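**Kabbaj starting over with Noltetti, anyone following this?**

**hemline_gary**
Abdelkrim Kabbaj is back in menswear. He founded Jornau, got pushed out by his own board, and now he has Noltetti, which does off-the-rack suits with the alteration included in the price. First stores in March. He wants 42 of them. I worked at Jornau when he still visited the shops and I'm tempted to apply.

**two_button**
42 is a lot for a suit chain when most offices don't ask for a jacket anymore. Who is paying for it?

**hemline_gary**
Staltmont put in the first round. Some of it is his own money from the Jornau buyout.

**pkozak**
Staltmont also backed Helmy and that closed with stock still on the racks. I'd want to see the lease terms before I quit a job over this.

**two_button**
Helmy was shoes. Not the same thing at all.

**pkozak**
Same landlords, same malls, same investor wanting stores opened faster than they can be staffed.

**marla_v**
I was a regional trainer at Jornau for years, so here is my view. 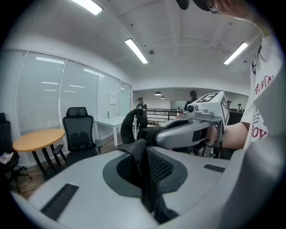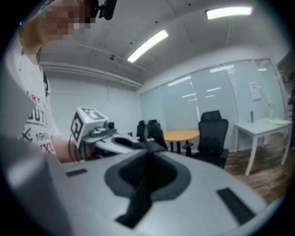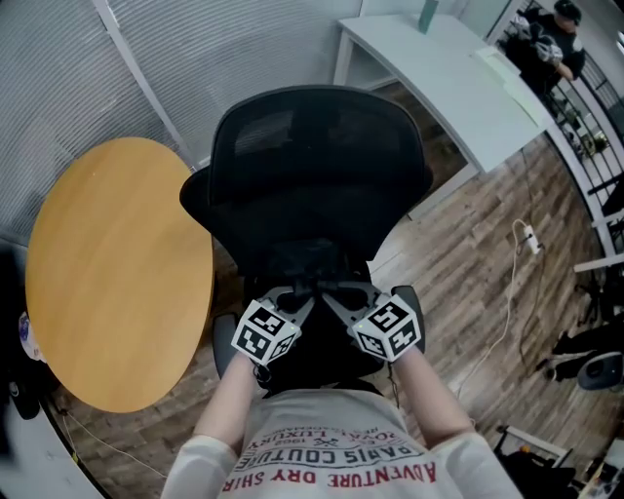

Kabbaj was good at selling suits and bad at everything that wasn't a suit. When the board made Tarek Sqalli CEO, the first thing Sqalli did was bring in casual wear, and Kabbaj fought it for a year. I think he was wrong to fight it, but the stuff they bought was poor. It was all tees with made-up heritage printed on them, the kind of thing you see on the white shirt in the last picture, "PARIS COUTURE" and "1962" and "ADVENTURE DRY SHIRT" all on one chest. Our customers came in for a wedding suit and walked past it. We had up to 2,000 of those tees sitting in the back of one warehouse and they got marked down 3 times before they moved.

**two_button**
So Kabbaj was right.

**marla_v**
Right about the tees. He had no plan of his own for the drop in suit sales. He wanted more radio ads.

**hemline_gary**
The radio ads worked. People came in and quoted them at me.

**oldstock**
They worked in the years when everybody bought suits. Sqalli gets blamed for a lot that would have happened under anyone. Sales were already down before he took over, it was in the annual report.

**pkozak**
Sqalli also cut the tailors' hours. That was his decision and nobody else's. You can't sell a $400 suit and then tell the man his pants will be ready in two weeks.

**oldstock**
Fair, that was a mistake.

**hemline_gary**
That's the part Noltetti says it will fix. Tailor on site in every store, full time. The store job listing has 2,856 square feet as the standard size, with the tailor shop up front by the window.

**two_button**
Up front is a waste of window.

**marla_v**
I like it up front. Customers trust it more when they see somebody at the machine. Gary, ask them if the tailors are on salary or paid by the piece. If it's by the piece I'd stay where you are.

**hemline_gary**
Will ask. Phone call with them at 10:30, I'll post what they say.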